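1/ Hilo sobre las pinzas de mano para recoger demostraciones de doblado. Las probamos en Flernia con el kit de Nukeck, en un dormitorio normal.

2/ Kit de dos pinzas, una por mano. Dedos negros con almohadilla azul oscuro, cable incluido. Lộc Doãn lleva la sincronización; yo, la parte mecánica.

3/ Tarea: doblar ropa sobre la cama. La sábana de felpa rosa es mala superficie, arrastra el punto — por eso la elegimos.

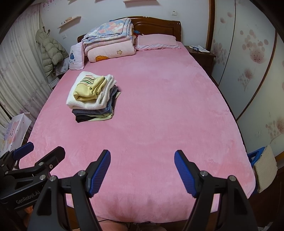
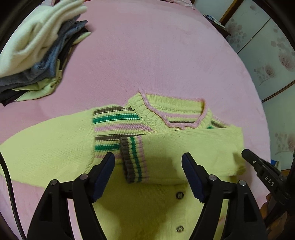

4/ RESULTADOS
Grabamos 252 episodios y 173 pasaron el filtro. La mayoría de los descartes son por pérdida de seguimiento en una de las dos pinzas.

5/ Lo bueno: agarre estable en tejido fino y apertura suficiente para una manga doblada.
Lo malo: el cable. Con los brazos cruzados tira de la muñeca y obliga a corregir.

6/ Autonomía medida: 61 minutos. Recalibrar cuesta 10 y el manual no dice cada cuánto hay que hacerlo.

7/ Para ropa lo alquilaría otra vez. Para vajilla, todavía no. En Mapplebeck repetimos con toallas.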